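Subject: Re: [bumby-arm] Wrist camera exposure and the amber tumbler
List: Pukville Shared Workshop, arm build

On the list, a member wrote:

> Second wrist joint is on and the Bilter driver no longer trips at
> stall. Before I print the camera bracket, has anyone settled the
> exposure? Auto hunts badly for me whenever the arm swings towards
> the ceiling lights. Also, is the spoon staying in the test set?

Fixed exposure, please. Auto metering follows the brightest part of the view, and the tumbler's edge then disappears from the depth map. I've had the best results at 5 milliseconds with the gain at 20. The Mavromatis board will hold that setting through a restart if you write it to flash.

The spoon stays. Polished metal gives false depth readings in the bowl, so I now grip by the handle and ignore anything the sensor reports inside the bowl outline. The tumbler is harder — translucent plastic with angled facets bends whatever is behind it, and the edge finder picks up the bends as edges. Colour masking on the amber lower half works better than edges.

Grip force limit is 600 grams for both items. Please don't raise it until the fingertip pads are replaced.

My branch has the mask code and the 31 calibration poses. The README is out of date — use the notes in the config file.
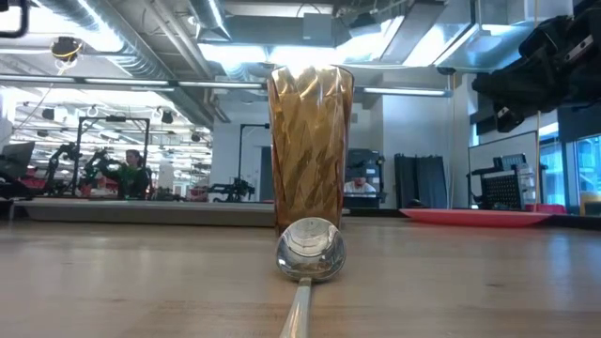 The bracket file is in the same branch. Print it with the cable slot facing up, and leave the two rear screws loose until the lens is focused.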